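Repos Files Notes Issues Help About
Search this project Go

# vultville-dishes

Notes + records on washing up by hand, from the Vultville shared kitchen. One folder per session. Maintained by Norbert Nyitrai, mostly evenings, so expect gaps.

## What's in it

Short write-ups and photos of plates, bowls, trays, sponges, and the water they get washed in. 908 photos total, 110 sessions. Each session has a text file with what got washed, in what order, and how the person doing it rated the result.

Started because we kept arguing about soaking. Kelemen house soaks everything. Dulari house soaks nothing. Wanted something written down before the next argument.

## Setup

No sink for the wash step. A deep black tray on the wooden table, filled by hand, sponge goes straight in. Dirty plates wait on the brown serving tray to the right. Sponge is the ordinary two-layer kind, green scouring side and yellow-orange foam.
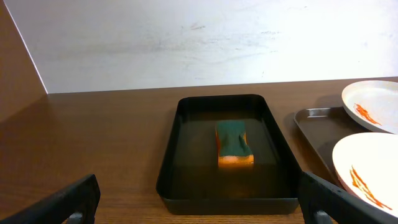
Change the water when it gets too dark to judge. No fixed rule for this, I tried one (every 13 plates) and people ignored it. The column is `water_changed`, yes/no, and it's filled in from memory at the end of the session so dont lean on it hard.

Sauce is the main soil type. Tomato-ish, paprika, curry, all logged as `red`. Egg is `egg`. Everything else is `other`, sorry.

## Steps people follow

1. Scrape into the bin. Paper towel if it's oily.
2. Sponge in, squeeze once, foam side first.
3. Green side only for stuck bits. Not on the Lullus bowls, glaze marks easily.
4. Do the front, then the rim, then the back. Rim gets missed most.
5. Rinse.
6. Look at it tilted toward the window or lamp.
7. Rack.

Step 6 matters more than it sounds. White dishes hide a thin film of grease when you look straight down. Glare makes it worse -- half the plate goes blank and you call it clean. Tilt it till the shine moves off.

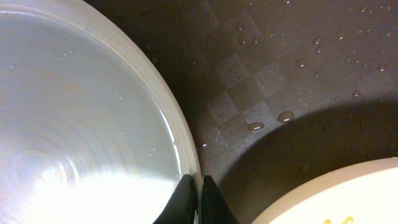

Beads of water sitting up on the surface are logged as `beads`, a flat even sheet as `sheet`. We started out treating beads as a sign of grease. Not sure that holds. Some glazes bead anyway, and two of us tested the same plate and got different answers. Keep the column, ignore the old note in the June folder that says beads = rewash.

## Fields

- `session` -- folder name
- `item` -- plate, bowl, dish, tray, cutlery, lid
- `color` -- white, cream, brown, other. White and cream get mixed up a lot, merge them if you care
- `soil` -- red / egg / other / none
- `soaked` -- yes/no
- `side_used` -- foam, green, both
- `water_changed` -- see above
- `surface` -- beads / sheet / dry
- `rating` -- 0 to 2. 0 is rewash, 1 is fine, 2 is clean
- `notes` -- free text, some in Hungarian, not translated

## Known problems

- Ratings drift. Early sessions are generous, everything is a 2.
- Soaking time isn't recorded. Should have been. "Soaked" can mean five minutes or overnight.
- Sponge age missing before session 40 or so. An old sponge leaves a smell and probably streaks, can't check it.
- Water temperature never recorded, please don't ask for it again.
- Bowls under-represented, the Lullus set came late.
- Cutlery rows are junk. Left in so the row counts match the session files.
- A few photos are filed under the wrong session. If the dish doesnt match the text, trust the text.

## Using it

Fine for looking at habits, how people order the work, which spots get missed. Not fine for claims about hygiene. We didn't swab anything. A rating of 2 means somebody looked at the dish and was happy.

Don't compare houses by name in anything you share. Dulari asked, and fair enough. Use A and B.

## Adding a session

Copy the `blank` folder, rename it, fill in the text file the same night. Leave fields empty if you don't know -- guesses are worse. Photos from any angle OK, dishes before and after if you remember. Keep the soil words to the list above.

Pots and pans go in a seperate folder when it exists.

## To do

- fix the color column
- split `other`
- write down which sponge brands we bought
- soaking time, starting next session

Questions to Norbert, or leave a note on the board by the fridge.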